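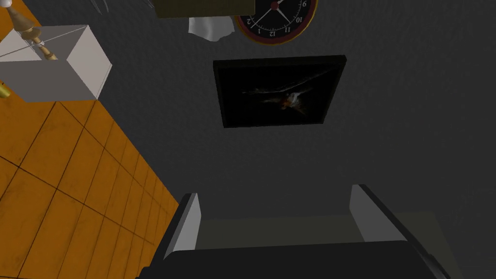 The Pretham open day on 2018-03-11 was given over to sound insulation between hotel rooms. The demonstration bedroom had a dark gray wall with a faintly mottled, plaster-like surface, hung with a square black-framed picture of a bird in flight. Fixings of that kind matter little if they stop in the outer board. The Sedik system uses two boards on separate studs, and the printed lab figure was 62 dB. Field figures were not on the sheet.

Groups of 11 went in at a time. The source room was next door, with pink noise first and recorded speech after it. Speech was inaudible at the bed position. Low bass was not.

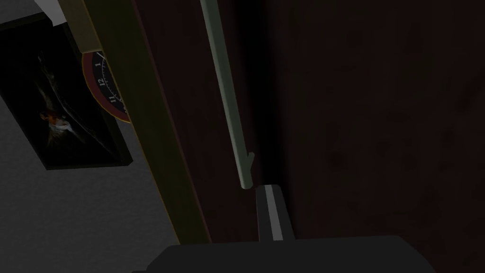
Doors are usually the weak point, and Medina had brought two seal sets for comparison. A drop seal closes the gap at the floor only if the leaf is pulled fully home. On a dark reddish-brown door like this one, the long pale bar gives enough to hold on to — a small knob would not. With the seal disengaged, the corridor level rose by 9 dB on the meter.

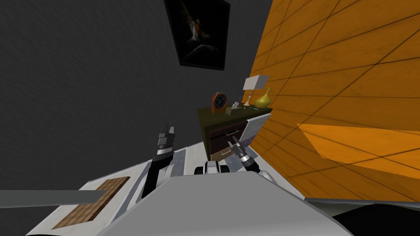 Bedroom: orange wood paneling, gray wall and nightstand.

Paneling adds little insulation by itself. Semau mounts it over mineral wool to cut reverberation, which is a separate problem, and its handout kept the two apart. A second open day is planned for October. 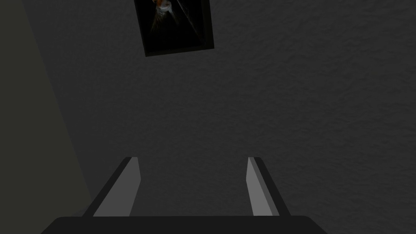
One visitor asked whether the 62 dB would survive a pair of back-to-back sockets, and was told that it would not without putty pads.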